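Derese lab plans its equipment budget for next year

The robotics lab at Derese has finished the first draft of its equipment plan, and the biggest part of the money will go to small things. The lab asked for no new arm this time. The two arms bought through the dealer Vasov are still good for daily work, and the group prefers to spend on grippers, spare fingers and objects for practice.

The draft gives 3,000 euros to fingers and mounting parts. Until now these were paid from the general repair money, and it was difficult to see how much they really cost. From January they will have their own line in the budget - a small change, but the lab has asked for it for a long time. Every order will also carry the name of the station where the parts are used.

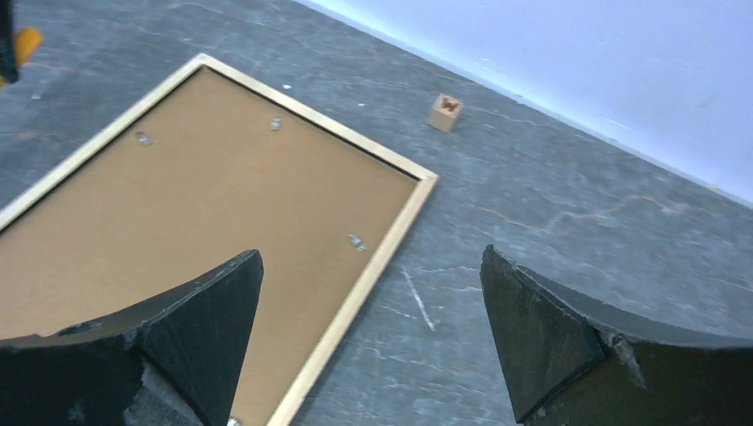
The second question is where to buy. Vasov can deliver ready fingers, but the waiting time is 90 days. Plement, a smaller workshop in Prekodow, offers to make them in 13 days from the lab's own drawings. The price for one pair is a little higher, and the lab must check the size of each pair by itself before it goes on the arm. For the first half of the year the plan is to order from both, and then compare how long the fingers last and how many hours the stations stand still.

There is also a modest sum for household objects. The lab wants more things with thin edges and flat backs, such as picture frames, trays and book covers, which are hard to lift from a floor. Small wooden blocks are on the list too. Most of these will come from second-hand shops, so the lab has asked if simple receipts can be accepted in place of formal offers. The finance office has not answered yet.

A larger purchase, a mobile base for one of the arms, was moved to the following year. The lab says it first needs to know the cost of service, and Vasov has promised to send a new offer before the final version of the plan is signed in March.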